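Counter work by hand: the Odora demonstrations

Odora is the part of the Kenino project in which a person shows the robot a task with bare hands, seen from head height, before any remote control is involved. The tasks are small. An object on a kitchen or bathroom counter is reached for, gripped, lifted, turned, put back or put somewhere else. The set stands at 473 demonstrations spread over 35 tasks, recorded at Gounder and at the Tovdale site.

The gallery is for people who have read the task sheets and want to see the work at a counter. Remote-control sessions have their own page. Both kinds of data go into the same training run, but they are checked separately and by different rules.

A hand demonstration differs from a remote-controlled one in a few ways that matter for reading the pictures. The demonstrator has five fingers per hand and the Kenino arm does not, so a grasp is stored as a wrist pose, an approach direction and a closing time. Finger detail is kept in the video and dropped from the motion track. The free hand is tracked as well, even when the task sheet gives it nothing to do. In the first batches it was ignored, and the model read a resting hand near the target as a second grasp.
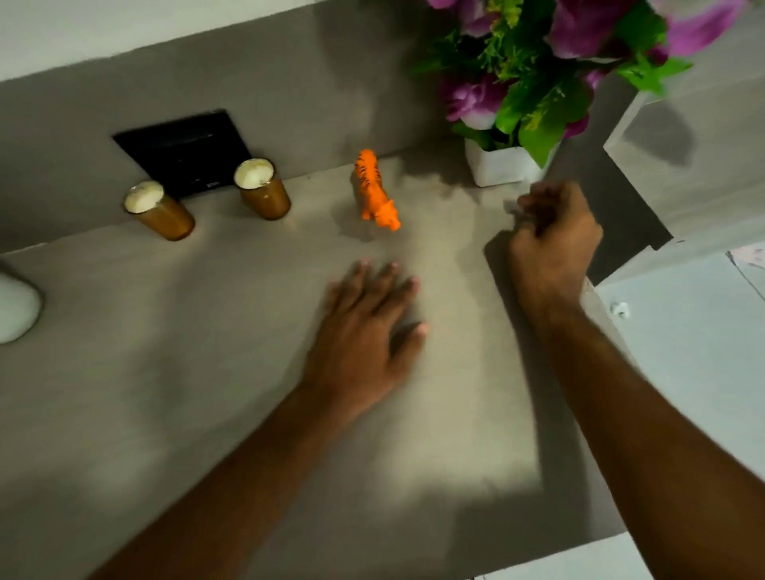

Left hand open on the counter, right hand raised and closed. The toy tiger stands at the back edge, beside the planter.

Small figures like the tiger are harder than they look on the sheet. The legs give four narrow contact points and the back is the only good place to grip, so the approach has to come from overhead or from slightly behind. The task sheet allows either hand. Demonstrators pick the nearer one almost every time, which leaves the far-hand version thin, and Anitha Hegde now assigns the hand in advance.

Three rules cover the hands at a counter:

Fingertips may touch the surface at any point. Sliding contact is marked as contact and stays in the clip.

A closed hand that holds nothing is labeled closed and empty. The label comes from the reviewer and is never inferred from hand shape alone.

Speed is the demonstrator's own. A hand that blurs in single frames is accepted if the wrist can be followed before and after. Clips that lose the wrist for longer go back to the queue.

Objects that are not part of the task stay where they are. Clearing the counter was tried in May and dropped — the cleared clips were easier to label and the resulting policy did worse on any surface with things standing on it. Plants are allowed. Leaves that hang over the work area cause tracking dropouts, and these are noted on the sheet with no further action.

Lighting is also left alone. Shadows from the forearms move with the forearms, and early versions of the segmenter counted a hard shadow as part of the hand. The current version handles soft shadows on gray and beige counters well. Glossy dark surfaces are still a problem, particularly when they stand upright behind the target.

Corner positions form a group of their own. A wall on one side and a wall behind leave a single open approach, and the wrist has to stay clear of both while the fingers go around the object. For a tall cup the low grip is preferred on the Kenino hardware, which has trouble reaching over a high rim at full extension. Tilt is permitted and recorded as an angle from vertical. The other hand may rest on the counter; the label for it is "support," with palm direction added.

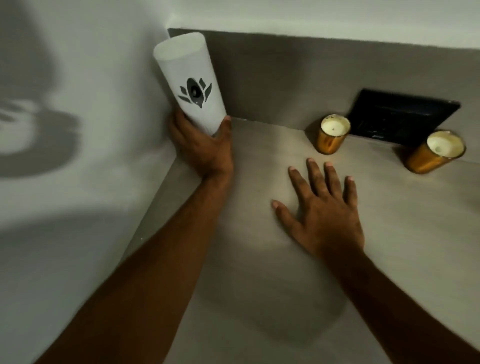
Parvathi Rao

A white cup with a black lotus-style emblem, gripped low by the left hand in the back corner. The right hand lies flat on the counter.

The printed side of a cup is useful to the reviewers. Rotation about the upright axis cannot be read from a plain cylinder, and a mark on the side gives a reference for it. Plain cups remain in the set, with rotation entered as unknown.

Review is done in pairs. Two people label the same clip without seeing each other's marks, and the start and end of each grasp must agree to within two frames. Disagreements are settled on Thursday, with the clip played at quarter speed. Most concern the end of a grasp, where the fingers have begun to open and the object has not yet been let go. The sheet defines the end as the first frame with visible separation — if the fingers are hidden behind the object, the frame is taken from the thumb.

Corrections to labels or captions go to Anitha Hegde, with the task number and the clip number in the subject line.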